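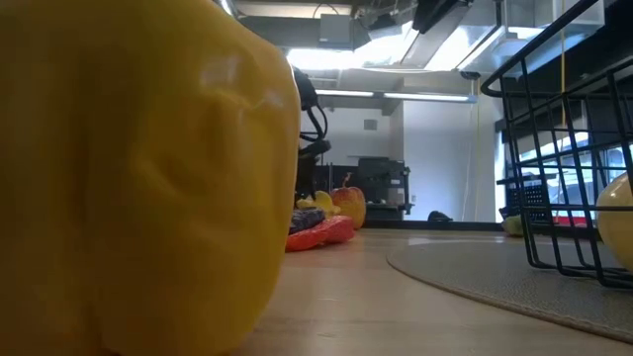

Chapter 6

Writing the Notice

Most of us meet our first death notice as readers, over toast, long before anyone asks us to write one. Then a family sits down across the desk, tired and kind and a bit lost, and somebody slides a pen toward you (it always seems to be a pen that doesn't work), and you discover how much has to fit into a few short lines.

This chapter is about those lines. By now you have worked through the first call and the arrangement meeting, and you will have a fair idea of how a family talks when they are grieving, with half-sentences and corrections and long detours about a neighbour's dog. Your job here is to listen to all of that with a good heart and come away with the full name, the spelling of every grandchild, and the time of the service. Please do ask about spelling, even for names you think you know!

We will look at 2 kinds of writing. The notice is short and practical, and tells people where to be and when. The obituary is longer and has room for the curling club, the prize dahlias and the years spent driving the school bus. Families often use the words as though they mean the same thing, and there is no need to correct them at the table; simply find out which one they are hoping for.

Our main case comes from Stuvside, a small town with one funeral home and a weekly paper that closes its pages at noon on Thursday. You will follow a single family through 4 drafts, beginning with the one they wrote themselves, which runs to 522 words and is lovely in places, though it leaves out the name of the church. Keep a copy beside you as you read, and mark it up however you like.

Before you begin

Find a notice from your own local paper and read it aloud, slowly, as you would over the telephone to an elderly cousin. Jot down anything the cousin would have to ring back and ask.

6.1 Whose words are they?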